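From: mbarlow (at) furkness
To: teleop-users
Subject: Re: [teleop-users] recording demos by hand, how many is enough?
Month: April

Replying to the list instead of privately, as I suspect half of you have the same question and the other half have the same complaints.

First, two views from my current Utis session in the sim apartment, gripper view and then head view, so you know what I am looking at all afternoon.
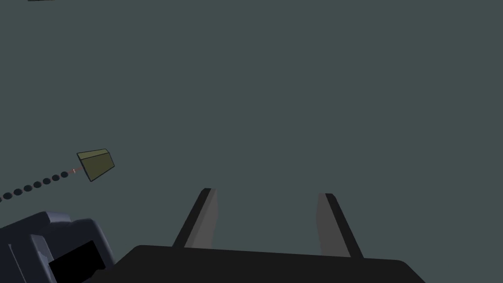
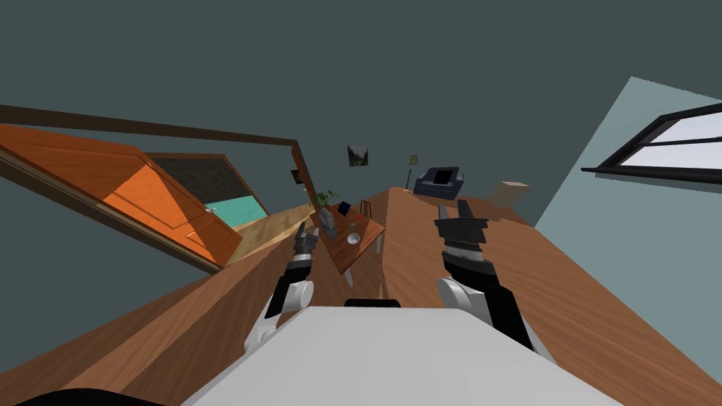
Sim only, both of them. First is the gripper view, fingers open. Second is from the head, looking over the body at the small table.

On to the quoted bit.

> We are starting on the Prisinach tasks next week and I have been
> told to collect 50 demonstrations per task. Does that number come
> from anywhere? Also, do you all drive with both arms live, or
> freeze one? My left arm keeps wandering off while I concentrate
> on the right. And is there any trick to the head view? I get
> seasick after a few minutes.

The number comes from somebody liking round numbers. I have trained a perfectly decent table-clearing policy on 18 demos, all of them dull, and a hopeless one on 268, which were collected by several people with strong personal opinions about how to approach a bowl. The policy learned all of the opinions. It would start toward the bowl from the left, reconsider, and come in from above with great dignity, closing on air.

So agree on an approach before you start and write it down somewhere people will trip over it. Ours says: pause, line up, go in straight, close, count to two, lift. The count to two feels ridiculous when you are doing it. Leave it in. If you close and lift in the same motion the robot learns to do both at once, and you get to watch it raise an empty hand over and over.

Arms: freeze one. I know the manual (such as it is) says bimanual is the default. Press the left pedal and the left arm holds its pose, and it stays out of the recorded actions too if you tick the box in the Barbu exporter. The box is unticked again every time you restart. I filed a ticket and was thanked for my feedback.

Head view: yes, it tilts, and the room goes with it. After a while you stop noticing the floor is a hillside, and then you take the headset off and walk into a cabinet. What helped me was doing the long reaches on the head view and switching to the gripper view for the last stretch. The gripper view has the opposite problem, in that there is sometimes nothing in it but gray. Don't hunt around with the arm when that happens. Those little searching wiggles all get recorded, and the policy will reproduce them faithfully, like a kid picking up the one word you didn't mean to say in the car. Stop, go back to the head view, find yourself, carry on. Or bin the take.

On binning takes: do it more. Out of my last 50 I kept 44, and looking at them again this morning I was being generous. A recovery is worth keeping if it's clean, meaning you missed, backed off and tried again on purpose. Six seconds of panic followed by a lucky pinch should go.

Two smaller things:

The reset randomizes object positions but not the arm start pose. Move the arms yourself between takes or your policy will only work from one exact crouch.

Check your frame rate before a long session. Mine dropped by half after an update and I found out when the robot did everything at double speed. It looked terrific for one take.

If anyone has the pedal mapping for the newer base station, please send it. The one on the wiki is for the old one and swaps close with reset, and I would like my morning back.

m.

--
teleop-users mailing list
To unsubscribe, send a blank message with the subject line "unsubscribe"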